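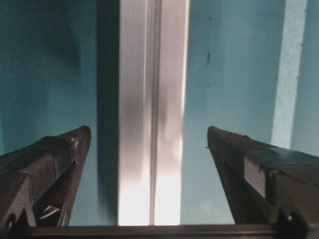
Rosaire Sawatzky wrote under yesterday's post that sourdough rye only tastes right after a day in a towel, and that I cut mine way too soon. Fine, Rosaire! I waited this time. Whole loaf, wrapped up, 24 hours of me walking past it and sighing.

And it was better. The crumb quit sticking to the knife and the sour came through a lot more. I'm annoyed but I'm also eating it with butter while I type.

For everybody who asked, I'm using the Trolla rye, the dark one in the paper sack. I used to buy Prenetti and liked it okay, but the store by me stopped carrying it in July and I'm not driving across town for flour (I have driven across town for flour).

The starter is still named Ursu. Ilze Zariņš gave me a spoonful of hers in a jam jar and said to feed it and leave it alone. I feed it. The leaving alone part I'm working on.

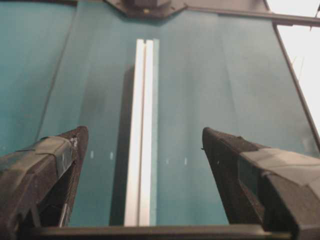 Can you make this with regular all-purpose flour? You can swap out a third of the rye for it and get a lighter loaf, but go easy on the water or the dough turns to soup.

Okay, amounts, because my replies are full of people wanting amounts. 200 grams of bubbly starter goes in at night with half the rye and enough warm water to make a thick mud. Cover it, go to bed.

In the morning add the rest of the rye, salt, a spoon of molasses and caraway if your household allows caraway. Mine is split. Costel Bogdan, if you're reading this, picking the seeds out at the table is not a personality.

No kneading! I stir it with the handle of a big spoon, scrape it into a greased pan and smooth the top with wet fingers. Then it sits for 4 hours, or until you see little holes opening up on top — that's when I turn the oven on.

I tried adding sunflower seeds last week and toasted them first. Very good. Tried adding leftover oatmeal the week before that, and we won't be doing that again. It was like slicing a sponge.

Next up is the version with the scald, where you pour boiling water over some of the flour and keep it warm until it goes sweet. Ilze swears by it. If anyone has a way to keep a bowl warm overnight without leaving the oven on, please tell me, I've only got a cooler and some towels.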